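4 min read

1/ Okay, open day at Fleston! I've been wanting to see inside this place since July, when Ernuno (they make robot arms) started posting clips from it. Long thread, get a snack.

2/ I expected a big shiny hall. Nope. The part I liked best was the household chores area, where people do ordinary little jobs by hand, over and over, and the movements get recorded so a robot can learn from them.

3/ The chore of the day was photo frames. Turn one over, deal with the back, stand it up with the rest. I've done that at my mom's house a hundred times and never once thought of it as hard. 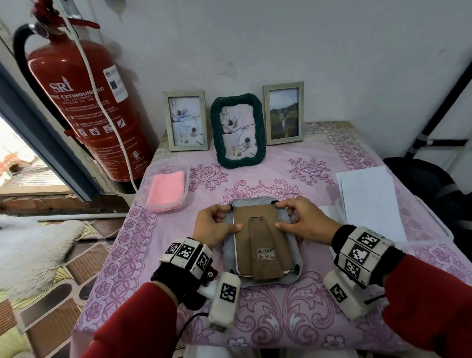 4/ The cuffs are bigger than they look in the Ernuno clips, by the way. Those black-and-white squares are how the system knows where each wrist is and which way it's turned. I asked if they get heavy and was told you stop noticing after 40 minutes. (I'd notice.)

5/ One session can be up to 65 tries at the same chore. The sign by the door said 1257 tries so far, all chores together, and a kid next to me read it out loud very slowly, twice.

6/ Best question from our group: why not just program it? The guide said you could, for one frame on one table. Change the frame and you're starting over. They want lots of different borders, sizes and pictures so the robot doesn't get stuck on one kind.

7/ I got to try on a pair of cuffs!! I fumbled the very first frame because I was so busy watching my own wrists. They said keep it, clumsy tries are useful too. Kindest review I've had all year.

8/ Things I wrote down so I wouldn't forget them:

- Thumbs do way more than you think. Watch your own next time you pick up something flat.

- Jin is the software that sorts the recordings. I got a two-minute demo and understood maybe half of it (the half with the colors).

- The easel flap on the back is the part everyone wanted to talk about. It's thin, it lies flat, and a gripper has to find the edge of it somehow.

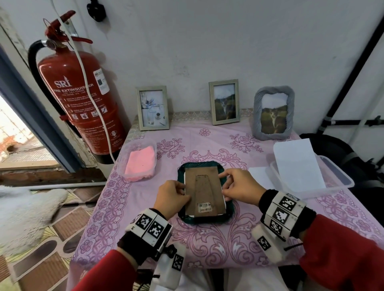
- Duletti had the table by the exit with a gripper you could shake hands with. Soft fingertips, a little squeaky. I went back twice.

9/ Tickets were free but they only let in 100 people, so sign up early if they do another one. Parking is around the back and the sign for it is tiny.

10/ Went home and flipped over every frame on my bookshelf. One of them still has the price sticker on it. If you were there too, send me your Duletti handshake videos, mine is mostly my thumb over the lens.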